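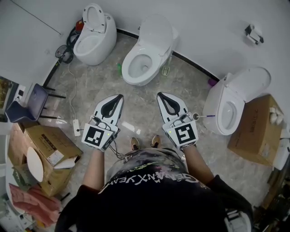

Jobs Locations Training Pay and Hours Contact

Clillilden Facilities > Open Positions > Washroom Care > Cleaning Technician, Fixture Room

Cleaning Technician, Fixture Room (3 openings)

Clillilden Facilities is hiring three cleaning technicians for the Kazemi building. The positions are based in the fixture room, where toilet cleaning methods are tried, timed and written up before they go out to the field crews. Work starts in February. Each position is part time, 34 hours per month, with a fixed schedule issued two weeks ahead.

The room

The fixture room has a hard floor with a gray marble pattern and several white toilets set out for cleaning work. Technicians work alone or in pairs. Hand tools are stored on site. You will be assigned a locker.

Duties

— Clean the inside of each bowl with a long-handled tool, working from under the rim to the drain.
— Clean the seat, both sides of the lid, the hinges and the outside of the body down to the floor line.
— Return each lid to the position given on the work card.
— Keep bottles and loose items off the walking path between fixtures while moving from one to the next.
— Record start time, finish time and product used for each fixture.
— Repeat any pass that the shift lead marks as incomplete. Repeat passes are paid.
— Mop the floor at the end of the shift, starting at the back wall.

A standard pass covers the bowl only. A full pass covers the bowl, seat, lid, body and the floor around the base. The Zarker method sheet lists 57 steps for a full pass. New technicians are trained on the sheet during the first two shifts and work from a printed copy until signed off. The log for the current year holds 2,232 passes, and the same form will stay in use.

Requirements

— Able to stand, bend and kneel for the length of a shift, with breaks.
— Able to hold a tool at arm's length in either hand and keep a steady stroke.
— Able to read and follow written steps in order.
— Legible handwriting.
— No known reaction to common bathroom cleaners. The product list is sent to applicants on request.
— Closed shoes with a non-slip sole. Sandals and open clogs are not accepted.

Past work in janitorial service, hotel housekeeping or home cleaning is useful but not required. Applicants who have worked from the Mikeo card system should say so, as the work cards use the same codes.

Clothing

No uniform is issued. Wear clothes that can take bleach spots and splashes. Gloves and eye protection are supplied and must be worn when a product is open.

Selection

Applicants who meet the requirements are invited to a paid trial of one standard pass and one full pass. The trial is scored on order of steps, coverage and condition of the floor afterward. Speed is noted but carries no points.

How to apply

Send a one-page work history and the hours you can work to Trevor Perron, Washroom Care, at the Clillilden front office. Put "Fixture Room" on the first line. Applications may also be left at the Kazemi building desk in a sealed envelope. State whether you need parking — spaces are limited and are assigned with the schedule.

Last updated: December 2018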